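Stodlow Furnished Homes – progress report, second period
Prepared by Morag Pollock for Senthil Annamalai, Skinner Fund

14 shares | 3 comments

Dear Senthil,

What a few months it has been! When I wrote last we had a lease on the workshop, a lot of donated chests of drawers and no good way of getting either of them to work for us. I'm very happy to say that has changed, and I'll try to keep this in some kind of order.

Homes furnished

We have now furnished 81 homes with your support, against the 20 we had finished at the time of the first report. Most are one-bedroom apartments for people moving out of temporary housing, and a smaller number are family places where the kids had been sleeping on mattresses on the floor. Every household still picks its own pieces and its own paint colors from the card. We had talked about dropping the color choice to save time, and I'm so glad we kept it. People spend longer over the paint than over the couch, and they are nearly always right about what goes with what (the dark green dresser in the first Sesov apartment looked like a mistake on paper and is now the one everybody asks for).

The workshop

The paint bench is up and running, with proper extraction at last. We sand, prime and finish in batches now – dressers one week, bookcases the next – and that has cut the waiting around for things to dry. In total 155 pieces have gone through the shop. The bookcases were the surprise. A plain narrow one with the back panel papered and a new strip of trim along the top looks like something out of a much more expensive store, and it costs us very little beyond the glue.

Less good news: wardrobes. We still get offered big old ones that won't go up a normal staircase in one piece. We tried cutting two of them down into low cabinets. One worked beautifully and went to a family in Sesov. The other split along the side and ended up as shelves. I would like to stop accepting anything that can't be taken apart, and unless you object I'll put that in the donor guidelines from December.

Small rooms

Our layout sheet, which we have been calling the Clundora plan after the building where we first tried it, has been rewritten twice. The main change is that storage is drawn first and seating second. In the early apartments we did it the other way and people ended up with a lovely living room and nowhere to put a coat. The new sheet also asks where the outlets are before anybody decides on a bed wall. It sounds obvious, I know! We moved four beds before we learned it.

Rugs have been worth every penny. So have lamps. Most of the apartments have a single ceiling light in each room, and two lamps with warm bulbs do more for the place than anything else we bring in. Please can we keep the lamp line as it is in the next budget, even if something else has to shrink.

Money

We are on track overall. Van rental is over, paint is under, and the two nearly cancel out. We have $2,000 left in the hardware line, and I'd like your permission to move it to curtains and rods. Blinds were in the original plan, but so many of the windows are odd sizes that we have been sending blinds back almost as often as we hang them. Curtains are more forgiving, and we can hem them in the shop.

Still to do

The follow-up visits are behind. We promised to call on each household after three months, and we have managed it for a little over half. The visits we have made were a pleasure and also useful – loose drawer runners came up again and again, so we now swap them out before delivery. I have set aside two afternoons a week for the rest and expect to be caught up by the next report.

I would also love for you to come and see the shop. Mornings before 11 are best, when the bench is busy and there is still coffee.

With thanks and real excitement about the next stretch,
Morag 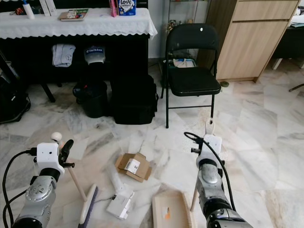 Broom out on the marble floor, furniture along the far side of the room.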